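About Us | Company

Jurlow supplies and maintains water treatment equipment for commercial kitchens, canteens and small food producers. The firm was set up by Siriporn Kaewmanee and Panagiotis Leka, who had both worked in boiler water chemistry and kept being asked the same questions by people who ran dishwashers. It still works from the unit it started in, on the Gredlow estate, with a workshop at the front and the laboratory upstairs.

What we do

Most of our work concerns hardness. Mains water in our area carries a good deal of dissolved calcium and magnesium, and both come out of solution when the water is heated. The scale that forms on a heating element slows the transfer of heat, so the element runs hotter than it was designed to and fails early. In a dishwasher the same minerals leave a white film on glasses and a dull surface on plates, which customers tend to blame on the detergent.

We fit three types of plant. Base exchange softeners swap calcium and magnesium for sodium and are regenerated with salt. They suit dishwashers, laundries and hot water systems. Reverse osmosis units push water through a membrane and remove most of what is dissolved in it, including the sodium that a softener adds. They are used where glassware has to dry without marks, and for steam ovens whose makers set a limit on chloride. Carbon and sediment filters go on drinking water and coffee lines, sometimes with a small dose of scale inhibitor behind them.

Many sites need only one of these. A few need all three on separate pipework, and in those cases we draw up the layout before anything is ordered.

How a job runs

A survey comes first. An engineer measures the incoming pressure, flow and temperature, takes samples at the stopcock and at the furthest outlet, and notes the make and rated demand of every appliance on the line. Samples are tested upstairs for total hardness, alkalinity, chloride, iron and conductivity. The results go to the customer as a single sheet with the raw figures on it, whether or not an order follows.

Sizing is done from peak demand and not from the monthly bill. A school kitchen may use very little water over a day and nearly all of it in the same two hours after lunch. A softener chosen on the daily total will be exhausted, or will pass hard water at high flow, at the time it is needed most. Where the peak is long we fit a twin-column unit, so that one column regenerates while the other is in service.

Installation normally takes a day. Each unit is fitted with a bypass, a drain with an air gap, a check valve on the inlet and a sample point on either side. We flush it, regenerate it once by hand and test the outlet before the bypass is closed. The readings are written on a card which stays with the machine.

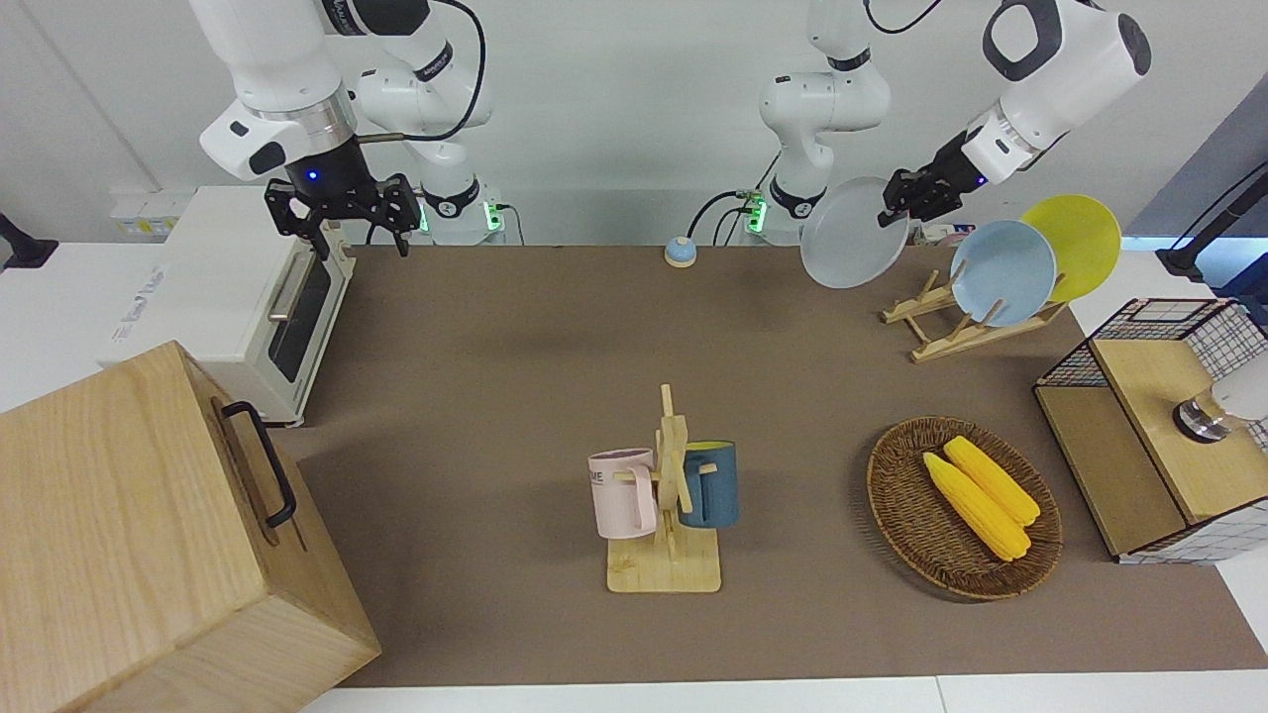 Anong Prasertsri wrote to us after the first term with a softener in her college kitchen, and her remarks are given here with her agreement. The film on the glasses had gone within a week, she said, but the rinse aid setting was never turned down to match, and for a while everything came out streaked. She would have liked that point on the handover sheet. She also thought the salt bin should be reachable without moving the racking.

Both points were fair. The handover sheet now has a line for detergent and rinse aid settings, to be agreed with whoever supplies the chemicals. Soft water needs less of both, and an overdose will leave streaks and foam in the wash tank. Salt access is now checked at survey, and the clearance above the lid is marked on the drawing.

Servicing

Softeners under contract are visited every six months. The visit covers the brine line, injector, valve seals, resin level and meter, and ends with a hardness test at the outlet. Reverse osmosis units are seen more often, at an interval set by the feed water. We log the conductivity before and after the membrane at each visit — a slow rise on the outlet side usually shows up well before the customer notices anything — and change the membrane on that evidence.

We hold parts for every valve we have fitted, including the old Vedow type, which is no longer made. Replacement seals for these are cut in our own workshop.

The people

Siriporn Kaewmanee runs the laboratory and signs off all test results. Panagiotis Leka is responsible for design and sizing. Kittipong Rojanasak leads the installation engineers and trains new starters, who spend their first 7 weeks on service visits before they fit anything. Manee Kaewkla plans the service rounds and is the person most customers speak to. Our resin and salt are delivered by Sitthichai, whose drivers will also take spent resin away.

Page last reviewed 11/30/19.

Related
Reading your water report
Salt: tablet, block or granular?
Why glasses go cloudy
Limits for chloride in steam ovens
Service contracts and call-out times
January closing dates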